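Clirance Home & Shared Spaces Help
Topic: Small tables, cords and clutter

How do you keep a lounge table usable when a power unit lives on it?

posted by tallowbee, member, 100 points

Hello all, and thank you in advance for reading, as I know I go on a bit. I look after the sitting area upstairs at Kalon, which is a shared workspace in an old building, and I love that corner dearly. It has a cheerful yellow table with those big upholstered seats around it, and people drift over there in the afternoon with their coffee and end up talking for an hour. That's what it was meant for!

My trouble is the table itself. We put a round power unit on it so folks could charge things without crawling along the wall, and ever since then it has become the place where everything lands. First it was the cord, which is white and longer than we need, so it gets coiled up and left on top. Then came the soft pack that people use for wiping their hands, a white box, a little tube, and another gadget parked right up against the power unit. When the table fills up, things move onto the seats, and a stack of white boxes has now settled on the one behind it.

I have tried a basket (it filled up and then we had a full basket), and I have tried a polite note, which I'm a little ashamed of. I don't want to ban anything, and most of what's there does get used. I'd just like to be able to set down two cups and a plate of cookies without moving six things first. Do I get rid of the power unit, or hide it, or is there some trick with trays? A friend suggested a Skimlow, the low tray with the raised rim, but I'd hate to buy one more thing to put on a table that already has too many things on it.

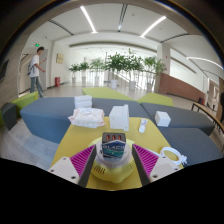
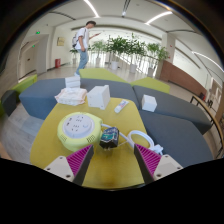
Crisanto Policarpio
Member since November – 784 helpful votes

What a pleasant corner, and what a nice yellow! I'd start with the seat, funnily enough, and leave the table for second. Once there are boxes on a seat, people take it as a shelf, and they'll keep adding to the pile. Find those boxes a cupboard, even if it's a walk down the hall, and give the seat back to somebody's behind.

Then take everything off the table, the power unit too, and wipe it down. Put back only what somebody would reach for while sitting there. From what you've got, I'd say that's the power unit and the soft pack. The tube can go in a drawer near the sink. I'd open the white box and see whether it still earns its spot – I did this in our break room at Long and found that one box had been holding a single dead battery through two changes of manager.

For the cord, please don't leave the coil loose on top with the plug lying next to it. Make one wide, easy loop of the extra length, hold it with a hook-and-loop strap, and fasten it under the table with a couple of adhesive clips. Wipe the underside first or they'll drop off within the week (ask me how I know). Don't wind it tight, and never tuck it under a cushion. Where it has to cross open floor to reach the wall, use a proper floor cover or move the table closer.

I'd keep the power unit, but slide it to the back edge so the front half stays clear for your cups and cookies. Leave some room around it as well. It has vent slots in the side, and I'd rather nothing sat pressed against those, so the dark box could move over a hand's width.

As for the tray, wait a month. If the table is still behaving, you won't need one. If you do get one, get it small.

plumstead_jo
Member, 2 helpful votes

get rid of the power thing. we did and the mess went with it. people can charge at their desks

tallowbee
reply from original poster

Thank you both! Jo, I did think about it, but there'd be an uproar. Crisanto, I moved the boxes this morning before anybody was in, and you were right about the seat, there was a person on it by ten. Clips are next. I'm a bit nervous about opening the white box now.

oxbow_lettie
Member, 100 helpful votes

I'd only add that spills matter more than clutter with outlets that face up. We put the drinks on a separate side table, a wobbly old thing from the hallway, and kept the big table for books and chargers. It might suit your cookie crowd too, if there's a corner left beside one of those seats.

Thread 3633 – open for replies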